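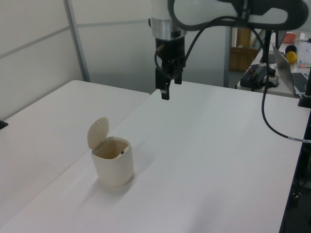 The little cream-white bin, lid up, on the long white table.

Small Bins, Your Questions
by Min-kyu Shin, Rekdale

I get a lot of mail about tabletop bins (more than I ever got about the shelves!), so I've put my answers in one place. Last updated 2020-03-19.

Why a bin on the table at all?
Because I'm lazy, mostly. If I have to get up to throw away a thread end or a pencil shaving, it stays on the table until evening. With a bin by my elbow it goes straight in.

Which one do you like?
Mine is the small Astia with the flip-top lid. I tried an open cup from Ovon before that and kept knocking it over with my sleeve.

Do I really need a lid?
Need, no. But I like one! A fan or an open window will lift paper scraps right out of an open bin. I leave the lid up while I'm working and shut it when I'm done.

Where should it go?
Toward the front, on the side of the hand you don't write with. I'm right-handed, so left for me. Try it for a day and move it if you keep reaching across yourself.

Do you use a liner?
Nope. Little bags bunch up around the rim and then the lid won't sit flat. I put a folded square of scrap paper in the bottom and tip the whole lot out.

How often do you empty it?
Every 2 days or so, and around 8 if I'm hardly at the table. Anything from lunch goes in the kitchen trash, please, never in here.

There's always one bit stuck inside. Help?
Oh, I know that bit. Tap the bin upside down against your palm, then go after the corners with a dry paintbrush. For sticky stuff I use warm water and dish soap, and I leave the lid open overnight.

Won't a pale one look dirty fast?
It shows pencil smudges, yes. A damp cloth takes them off. I've seen the Jitaru in charcoal and it hides smudges nicely, but then you can't see what's left at the bottom.

Can I use it for food scraps?
I wouldn't. Mine smelled of orange peel for most of May.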